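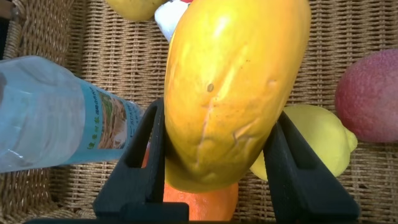

FOR IMMEDIATE RELEASE

Velex Opens Sign-Ups for the Fruit Basket Table, a June Program for Shared Kitchens in Staltholm

STALTHOLM. Hi, it's Romana Koubek from Velex, and yes, I'm writing our press release myself again, so please forgive the lack of fancy language. We have news! Starting in June, any shared kitchen in Staltholm (break rooms, dorm kitchens, church basements, the kitchenette behind the yarn shop, all of you) can sign up for our Fruit Basket Table, a weekly delivery of whole fresh fruit with a wicker basket to keep it in and a little help keeping the table around it neat.

We've been running a smaller version of this for a while, and I've been bugging everyone at Velex to let me open it up. During the trial we packed 1302 baskets for 40 kitchens. That's a lot of oranges. It's also a lot of papayas, which I fought hard for and which I'm going to talk about for a minute, so get comfortable.

People walk right past a papaya if they didn't grow up with one. It's big, it has no handle, it doesn't fit in a lunch bag, and when it's ready to eat it can look a little tired. I got so many messages in the first few weeks asking if the papaya had gone bad! Mostly it hadn't. A papaya that has turned golden yellow, maybe with some green left at one end, is usually right where you want it. A few creases in the skin are fine, and so is a small brown speck. Press it with your thumb, and if it gives a little, cut it that day. If it's hard and mostly green, leave it out on the counter and check back. If it's mushy or smells sour, toss it in the compost and tell me, and I'll put an extra one in your next basket.

I like to halve it the long way, scoop out the seeds, and squeeze half an orange over the top. That's the whole recipe. Peter Vrabec, who runs our packing room, puts chili powder on his and says I'm missing out. I tried it. It's good, I'll give him that much, but I'm sticking with the orange.

What you get

Each delivery comes to your door before lunch on the day you pick. The regular basket has oranges and one large fruit, which will be a papaya most weeks and a melon when papayas are hard to come by. The large basket has the same things and more of them, plus bananas. You keep the wicker basket for as long as you're signed up. We bring the fruit in paper sacks and you (or whoever draws the short straw) put it away.

Put the oranges in first and lay the papaya across the top. I know it looks nicer the other way around, with the oranges piled up like a holiday display, but a ripe papaya bruises if you so much as look at it, and I have pulled some sad ones out from under a heap of citrus.

You'll also get a dark table cloth if you want one. This was Peter's idea and I was against it, because black cloth shows every crumb and every bit of white fluff that has ever floated through a room. He said that was the point: you see it, you shake it out. I've come around. Well, mostly. I have one at home now and I shake it out off the back steps more than I'd like to admit.

About the rest of the table

A funny thing about a fruit basket is that other stuff moves in next to it. Cups, mostly. Somebody finishes a drink, sets the cup down by the basket, and by the end of the day the basket has company. We're not going to scold anyone about that (I'm a cup leaver myself), but we did put together a one-page tidy sheet that goes up on the wall by your sink. It's short. Cups go back to the sink, peels go in the bucket, the cloth gets shaken out, and anything that isn't food lives somewhere other than the basket.

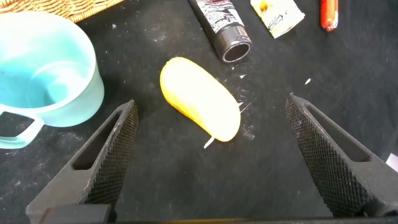
The kitchens that used the sheet during the trial told us the table was easier to live with, and a couple of them asked for a second copy for the snack shelf. We're happy to send as many as you need. If you have little kids coming through, ask for the picture version, drawn by Peter's sister on a rainy Sunday with a cup of tea and a lot of patience.

We use plastic cups at our own table, by the way, and I'd suggest the same if you have a hard floor. They tip over, they roll, you pick them up, life goes on.

Where the fruit comes from

We buy through Osei, the wholesale market on the east side of town, and the oranges and papayas get looked over by hand before they go in a sack. The packing happens at our place in Gellmont, where there's now a proper long table instead of the two doors on sawhorses we started with. If you were one of our first customers and your basket had a splinter in it, I'm still sorry.

Extra fruit that's too ripe to deliver goes into a free bin by our front door. Come by after 4 in the afternoon and help yourself! Bring a bag.

How to sign up

Call the Velex front desk or stop in at the Gellmont packing room and ask for me. We have room for 389 kitchens this summer and we'll fill the spots in the order people get in touch. You can pause for vacations, you can switch sizes, and you can quit whenever you like with no fee. We'd just like the basket back.

If you want to see a basket before you decide, we're holding an open table at the packing room on the first Sunday in June, from 10 in the morning until the fruit is gone. There'll be papaya with orange, papaya with chili, and plain papaya for the cautious. Kids are welcome, and so are reporters, who can talk to Peter or me, take pictures, and eat as much as they want.

About Velex

Velex delivers fruit and pantry basics to shared kitchens in Staltholm and Gellmont. We started with one van and still have it, though it now has a friend.

Press contact: Romana Koubek, Velex, Gellmont packing room. Mornings are best. In the afternoon I'm usually at the packing table with sticky hands, so let it ring a while.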